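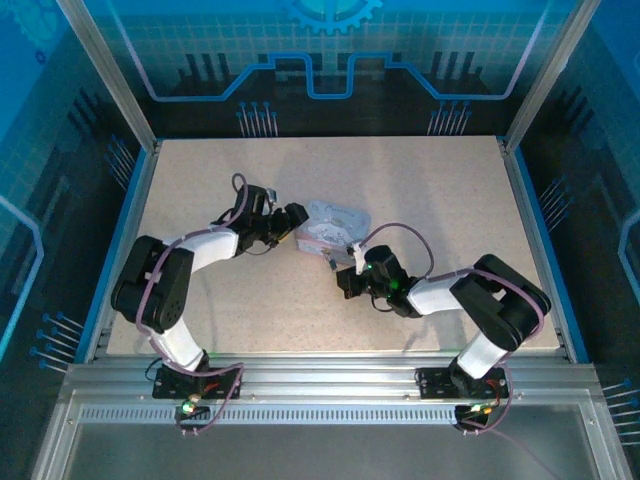 Givden to Match Locks and Clasps to Small Keepsake Boxes

SUTANCE — Givden, the storage and small hardware retailer, will begin a clasp and lock matching service in October for the little boxes that children and collectors use for stickers, jewelry, letters, coins and spare keys. The service is called Banon and will be offered at the company's Sutance store and by mail.

Banon covers small hinged boxes with a front clasp, in tin or hard plastic. A customer brings in or sends the box, and staff at the Givden counter check the clasp, measure the opening in it and pick out a small padlock that will pass through and close. If the clasp is bent or missing a part, it can be straightened or replaced. The check is free, and fitting a new clasp costs $5 plus the price of the part.

Givden ran a trial of the service at the Sutance store over the summer. Customers brought in 1,602 boxes. Many were character boxes in pale colors with cartoon prints on the lid, bought as gifts or kept from childhood. Others had once held tea, sewing supplies or candy. The most common request was for a lock small enough to fit the clasp. 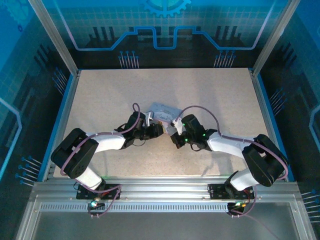 Small boxes are often sold without a lock, and the padlocks in most hardware aisles are made for gates, lockers and luggage. The curved part of the lock is too thick for a small clasp, or the body is so heavy that it pulls the lid out of line. Customers in the trial told staff they had tried luggage locks, twist ties and lengths of ribbon before asking for help.

"People would put the box on the counter and a bag of locks next to it, and none of the locks fit," said Jin-sol Yoon, store manager at Sutance. "We started keeping a drawer of the smallest ones we could get. After a while the drawer was the first place we went in the morning."

That drawer became the starting point for Banon. Givden now stocks small padlocks in several body sizes and colors, including dark blue, red and plain metal. The locks are supplied by Lambrakis, which also makes the replacement clasps. Each lock comes with two keys. A split ring is included so that a key or a small tag can be kept with the box. 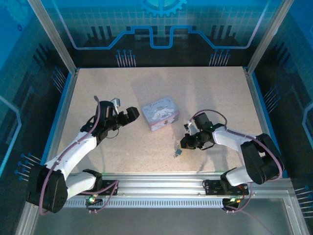
Matching is done by the width of the clasp opening and the height of the box front. A lock that hangs lower than the bottom of the box will stop it from standing flat on a shelf, so the shorter boxes are given a lock with a short, rounded body. Staff try the lock on the box before it is sold. Mail customers can send the box itself or a clear photo of the clasp beside a ruler.

Givden does not repaint boxes or touch up printed lids. "We get asked about scratches a lot," Yoon said. "A printed lid is best left alone, and most people like it the way it is — they just want it to close." Staff can advise on cleaning. For printed tin, the store suggests a soft cloth and lukewarm water, dried at once, with no polish near the picture. Clasps can be wiped with the same cloth.

The company points out that a small padlock on a keepsake box is meant for privacy and tidiness and will not protect valuables. Passports, cash and medicines should be kept somewhere more secure.
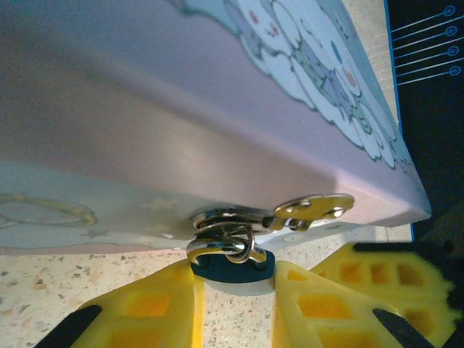 Work on a clasp is usually finished while the customer waits. The old one is taken off, the rim is checked for sharp edges and the new one is set on with two small rivets. Replacement clasps come in silver and gold tones. Where the box has printing right up to the rim, a narrower clasp is used if one will hold.

The Sutance counter will open with 300 clasps in stock. Mail orders are returned within 60 days, and sooner outside the holiday season. Customers sending a box are asked to empty it first, tape the lid shut and wrap the box so that the clasp does not rub against the print.

A printed size guide is available at the store, and a copy will go out with every mail order.

About Givden

Givden sells boxes, shelving, hooks and small hardware for the home. Its store is in Sutance, and it ships by mail.

Press contact: Jin-sol Yoon, Givden, Sutance store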